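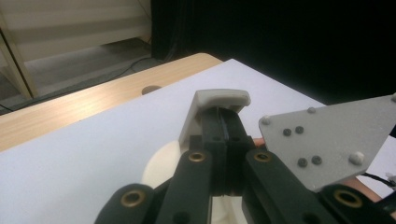 My sister-in-law Amarachi Nwachukwu and I have been talking for two years about starting a small business with soup or with frozen yogurt, and in May we finally went to see how other people do it. Kiltum is a shared food kitchen which opens its doors to visitors one morning each spring. It is a two-hour drive from our town, so we left in the dark and arrived when they were still putting out the signs.

The building was a bakery before. Now it is divided into kitchens that you can rent by the hour, with one cold room for everybody. The guide for our group was Binta Garba, who started there with one pot and now makes soups under the name Sani. She spoke quickly and I had to ask her to repeat some things, but she was patient with me.

First we saw the soup kitchen. Binta cooks in the early morning, when the rent is lower, and fills 106 tubs in one shift. I expected that the vegetables would be her biggest cost. She told us it is the tubs and the lids, together with the labels. In her first winter she ordered lids from one supplier and tubs from another to save a little, and they did not fit properly. She still has a box of those lids and uses them under plant pots.

After this we went to the second kitchen, where a company called Flukosska makes frozen yogurt on sticks. The flavours that day were sour cherry and something with cardamom, which I liked more than Amarachi did. They sell mostly to school canteens and two swimming pools. The woman at the freezer said that from November to February they earn almost nothing, and she does bookkeeping for other tenants in these months. I wrote this down, as our own plan had no winter in it at all.

There was a coffee break at 10, with rolls from the tenants. The cheese ones were gone very fast.

The part I found most useful was the talk about permits. You need your food handler certificate before you can book even one hour, and the inspector must see your recipe, your labels and how you cool the product. For soup the cooling is the difficult point. Kiltum has a blast chiller, but there is a list for it, and on busy mornings you can wait 40 minutes. Binta plans her whole shift backward from her place on this list.

We also asked about software. Most tenants use Ceta for their orders and invoices -- one man prefers a paper notebook and showed it to us with pride. Booking a kitchen is still done by telephone.

Entry was 5 dollars, and parking is free behind the building, but the entrance to it is narrow and easy to miss. Wear closed shoes, or they will not let you past the office. I counted my notes at home and had 101 lines, many of them about lids.

Amarachi is now for soup and I am still for yogurt. We have booked a trial morning in the smaller kitchen for the autumn and will cook her lentil recipe first.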